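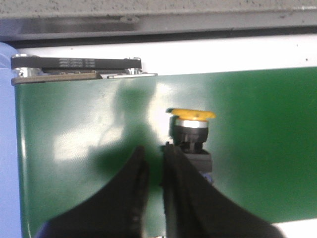
How to label your fuse box so that the next person can read it

Most fuse boxes are labelled by someone in a hurry, in pencil, in 1980s abbreviations. Ours said "SKTS UP (PT)" and, mysteriously, "Meris". An afternoon will sort it out.

You need a notepad, a plug-in lamp, masking tape and a patient friend. Mine was Efren Panganiban, who was paid in toast.

1. Warn the household and shut down any computers. Find a torch.

2. Number the switches from left to right on masking tape. Leave the old labels on for now, however insulting.

3. Turn on every light. Switch off number 1 and shout. Your friend walks round with the lamp, trying each socket, and shouts back.

4. Write down what went dead, switch it back on and move along. Do the boring sockets too, including the one behind the freezer.

5. Write the final labels in whole words. "Kitchen sockets" is good. "Kit 2" starts arguments.

Leave the cover screwed on throughout. If a switch won't stay up, or anything smells hot, stop and ring an electrician.

Tape a copy inside the cupboard door. We never did find Meris.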